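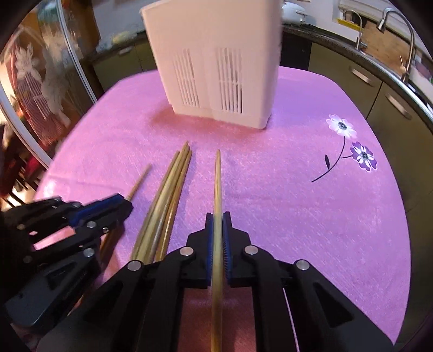 Price the pads before you price the grippers, wrote pinion_rack in the comments under this post. The frame is a one-time cost. The pads are a running cost, and no quote I have seen lists them on the first page.

Search this site
All topics Go

Budgeting for hand-held grippers, home kitchen tasks

Posted by tolerance_stack, 1 Sep 2019

I am writing the equipment request for a small data collection project, working title Wasilewska. The work is two-handed tabletop handling in home kitchens: one gripper in each hand, a camera on the gripper, household objects on whatever table the home has. The current task is chopsticks, taken one at a time from a bundle on the tablecloth. Thin wood on soft cloth is the hardest object class on our list, so I want the purchase sized to that and not to mugs and boxes.

I have quotes from two suppliers:

Wovlow - $2,521 per pair, cameras and cables included, assembled.
Prurkham - $951 per pair, no cameras, shipped as printed parts and a hardware bag.

We need seven pairs by February. The request goes in once and cannot be amended, so anything I leave out comes out of the operating budget. My questions:

Is the Prurkham price real once cameras and assembly time are added?
What do people carry as spares?
Do pads with metal pins on the inner face justify their cost over plain rubber for thin sticks?

Answers

gearmotor_gus

Get the expensive ones. You get what you pay for. We had cheap ones once and they were bad.

slip_ratio

I have planned two purchases of this kind. Taking your points in order.

Price. The Prurkham figure is real but it is a parts figure. Add cameras, mounts, cables, storage cards and assembly labor, then add calibration. Calibration is the line people omit. A pair that leaves the Wovlow bench arrives with its camera offset measured. A pair you build yourself has to be measured by you, and measured again each time a mount is removed. If you have a technician with free hours, Prurkham still comes out lower. If assembly is charged to the project at full rate, get the hourly figure in writing before you compare.

Spares. Order by wear, not by part count:

Jaw pads: one full extra set per pair, minimum.
Pivot screws: a bag. They loosen at the links with repeated squeezing. Include thread locker on the same order.
Cables: one extra per gripper. A cable that runs down the side of the body gets pulled every time the operator changes grip.
Printed links: one left arm and one right arm for the whole fleet is enough. Breakage is rare unless a unit is dropped on tile.

Pads. A tapered stick tends to roll between smooth faces. Texture or pins reduce that. The cost is that pins mark soft wood, so put the objects on the consumables line too. Chopsticks are cheap, but if you want the same appearance across sessions, buy the full quantity from one batch at the start. Ask each supplier whether pads can be swapped without taking the jaw apart. One of the two I asked said yes and then sent a procedure with a soldering iron in it.

A further item: buy one pair first from whichever supplier you favor. Run it on the chopstick task for a week, then release the rest of the order. Most suppliers will hold a unit price if the full quantity is on the quote. With a February deadline and today's date you have time for this.

pinion_rack

Agree with most of the above. Two additions.

Kidance sells pads separately and will cut to a drawing. Lead time was longer than I liked, so place that order the same day as the grippers.

I would not split the fleet between suppliers to save money. Jaw geometry differs, operators have to relearn the squeeze, and the recordings need separate handling afterward. Whatever you save on hardware gets spent there.

Also budget a transport case per pair. They do not stack well in a tote - the arms catch on each other.

tolerance_stack

Thanks. Going with one trial pair from Prurkham, the balance held on the quote, and pads on a separate line. Will ask both about pad replacement.

Related

Calibration hours: charge to project or overhead?
Thread locker on printed nylon links
Kidance pad drawings, accepted file formats
Storage cards for long recording sessions
Wovlow service contract, is it worth renewing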